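The rule was on page 15 of the Osau bench manual, and I had written it myself. No run counts until the simulated one has passed under the same rules as the real one.

I was the standards editor at Corkico that October. My job was to turn what people did into sentences other people could follow. The sentence giving me trouble was 3.2, on carrying. "The arm shall not carry an item over an open tube." It had seemed clear when I typed it. Then the Ezeani site wrote back with one question. Did a tube with a cap on it count as open?

I said no, of course not. They asked what happened if the cap was loose. I had no answer, so I went downstairs and sat with the night operator while she ran the test set.

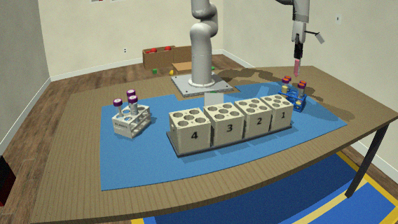 She had 200 runs to get through and she stopped after every one to fill in the log. I asked why she didn't let the script do it.

"The script writes down where the arm went," she said. "Page 15 asks if the path was acceptable."

"Who decides what's acceptable?"

"You do. You didn't say, so I've been deciding."

She showed me her own rule, on a card taped under the monitor. Treat every tube as open. Go around the racks, never across. If you can't go around, stop and ask. She had been working that way since spring. Run 1668 was the only one she had failed outright, and the arm had touched nothing in it. It had passed over the corner of a rack with a few inches to spare.

"It would have been fine," I said.

"It was fine. It was still a fail."

I copied the card into my notebook. Upstairs I took out 3.2 and put her three lines in its place, nearly word for word. The Potis people complained that the longer path would cost them time, about a second per move. I wrote back that it would.

The change went out as revision 3551. The form had one box for the author, and I left it blank for two days. Then I went down at the start of the night shift and asked her how she spelled her name.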